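Water hardness and the small dishwasher: a service manager's view

5 May 2003 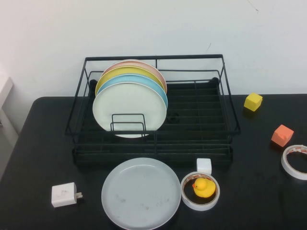 Most complaints logged against compact dishwashers in the Kirkcombe district concern water, according to the service manager at Grellico, the firm that maintains appliances for rental housing there. The machines are blamed first. "A tenant reports that the dishwasher has stopped cleaning," he said. "We test the supply before we open the door panel."

Grellico keeps a record of each visit. In April its technicians attended 163 calls, and in 86 of them the fault was traced to scale. The remainder were divided between drain blockages, door seals and failed inlet valves. He would not give a breakdown by manufacturer, on the grounds that installation conditions vary too much for the figures to be compared.

Scale forms when hard water is heated and the dissolved calcium comes out as carbonate. It settles first on the heating element and later in the holes of the spray arms. An element coated to a depth of 2 millimeters takes longer to bring the water up to temperature, and on machines with a timed cycle the wash may finish before the set temperature is reached. "The thermostat is fine, the pump is fine, and the plates are still greasy," he said. "People then add more detergent, and that leaves its own film."

The built-in softener is meant to prevent this. It passes incoming water through a resin bed that exchanges calcium for sodium, and the resin is restored with a salt solution at intervals set on the control panel. On the Ulitz compact units, which make up much of the rental stock, the setting runs from zero to four. The factory position is 2. The Kirkcombe supply calls for 4.

"The installer has a card with the local hardness on it," he said. "The card is often still in the bag with the manual." Grellico now checks the setting at every visit, whatever the call was for, and writes the value on a label inside the door.

He is less strict about salt than some in the trade. Coarse dishwasher salt is preferred, but any pure evaporated salt will restore the resin. Table salt with an anti-caking agent should be avoided – the additive can clog the bed – and so should rock salt, which carries grit.

Spray arms are cleared by hand with a wooden pick and a rinse under the tap. For the element he recommends citric acid, run through a hot cycle with the machine empty. Vinegar works more slowly and he considers it hard on rubber seals over time.

Procházka, the parts wholesaler that supplies the firm, lists a replacement resin cartridge for the older Ulitz units. He rarely orders it. "If the salt has been kept up, the resin outlasts the pump," he said. "I would want to see a hardness reading at the outlet before I paid for a new one."

Test strips are kept in every van.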